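**Hosturdale Hall Users' Group: minutes, April 26, 2026**

Meeting opened late, the key having been in the door the whole time. Minutes of the last meeting were accepted after the word "shambles" was changed to "discussion".

**Coffee mornings**

The urn has died. A replacement from Pētersons was proposed, then opposed on the grounds that the last one also came from Pētersons. The Sekby hall grinds its own beans and has been insufferable about it. Moved that we try the same for three months, with a hand grinder and a roster. Carried, with one member asking that her preference for instant be recorded. It is recorded.

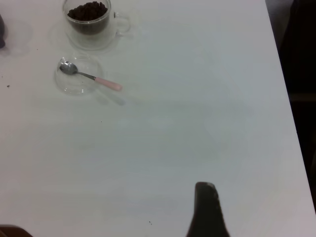
The roof quote came in at $2,000 for the gutters alone. The meeting was silent for a bit. It was agreed to get another quote, and to put the bucket back under the leak by the piano in the meantime.

**Bookings**

The Nilosano choir wants the hall until October and would like the heater on beforehand. Agreed to the first part. The yoga group again asked that the tap dancers not arrive early. The tap dancers said they would try to arrive quietly.

**Other business**

- Three chairs are still missing. Please check your sheds.
- The colour of the front door was deferred, as is customary.

Meeting closed when the lights timed out.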